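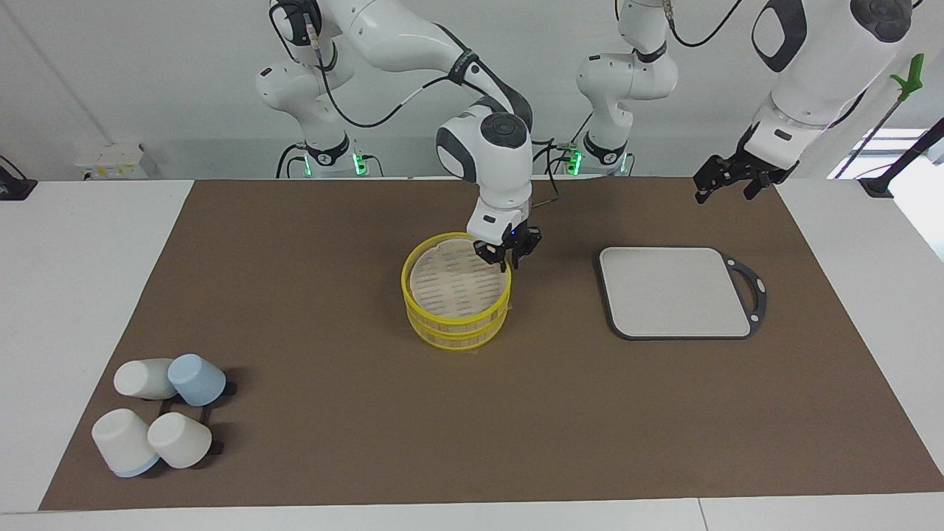 M. Shetty
Communications Manager, Canwood Foods

Canwood Foods to Sell Jirkudero Frozen Soup Stocks in Grocery Stores

NISTHOLM, 13 October 2026 – Canwood Foods will start selling its Jirkudero line of frozen soup stocks in grocery stores this month. Until now the stocks were sold only to restaurants and school kitchens, in tubs too large for most home freezers.

The retail line has five stocks: chicken, roasted chicken, beef, vegetable, and mushroom. Each is packed in a flat 500-gram pouch that stacks in a freezer drawer and thaws overnight in the refrigerator. A pouch can also go straight from the freezer into a pot. Cut it open, slide the block out, and warm it over low heat with the lid on.

Jirkudero stocks contain no added salt. Most stock sold in cartons is salted before it reaches the cook, and the salt gets stronger as the liquid boils down. That can be a problem in gravy, risotto, or any pan sauce that has to be reduced. With an unsalted stock, the cook seasons the dish at the end. Customers who plan to drink the stock as a plain broth should expect to add salt to taste.

The chicken and beef stocks set to a soft jelly in the refrigerator. This comes from the gelatin in the bones and is normal. The jelly melts as soon as it is heated. Both are skimmed and strained before packing, though a thin layer of fat may still form on top once the stock is thawed. It can be lifted off with a spoon or stirred back in.

The roasted chicken stock is darker than the plain one and has a stronger flavor. Canwood suggests it for gravy, onion soup, and braised greens. The plain chicken stock is the better choice for noodle soup and for cooking rice. The mushroom stock is made with dried and fresh mushrooms, onion, and a small amount of tomato paste, and can stand in for beef stock in most stews. The vegetable stock is made without cabbage or broccoli, which turn bitter when they are cooked for a long time.

All five are made at the company's plant in Nistholm, in the same kettles used for the restaurant line. The beef stock simmers for 8 hours. Recipes for the retail stocks are the same as those sold to restaurants, apart from the beef, where the amount of celery has been cut after comments from home cooks who tried it in March.

Storage and Use

Pouches keep in the freezer until the date printed on the back seam. Once thawed, stock should be kept in the refrigerator and used promptly, following the directions on the pouch. It should not be frozen again after it has thawed. Cooks who need only a little at a time can run the sealed pouch under warm water for a minute, break the block along the molded lines, and put the unused pieces back in the freezer right away in a closed bag. Each block divides into six pieces.

The pouches are not made for the microwave or for boiling. Stock should be taken out of the pouch before it is heated.

Where to Buy

The stocks will be in the freezer section, next to the frozen vegetables in most stores. Nistholm stores will have all five from the first day. Stores outside the area will carry the chicken, beef, and vegetable stocks first, with the other two to follow. Prices are set by each store.

Restaurants and schools can keep ordering the large tubs as before. Item numbers, case sizes, and delivery days for those accounts are not changing.

A recipe leaflet will be available at the freezer case while supplies last. It covers chicken and barley soup, a mushroom gravy, braised short ribs, and a basic risotto.

About Canwood Foods

Canwood Foods makes stocks, soups, and sauces in Nistholm for restaurants, schools, and grocery stores. Jirkudero is the company's line of frozen stocks.

Store buyers who would like samples or a price sheet can contact the Canwood Foods sales office in Nistholm. Press questions should go to the communications office.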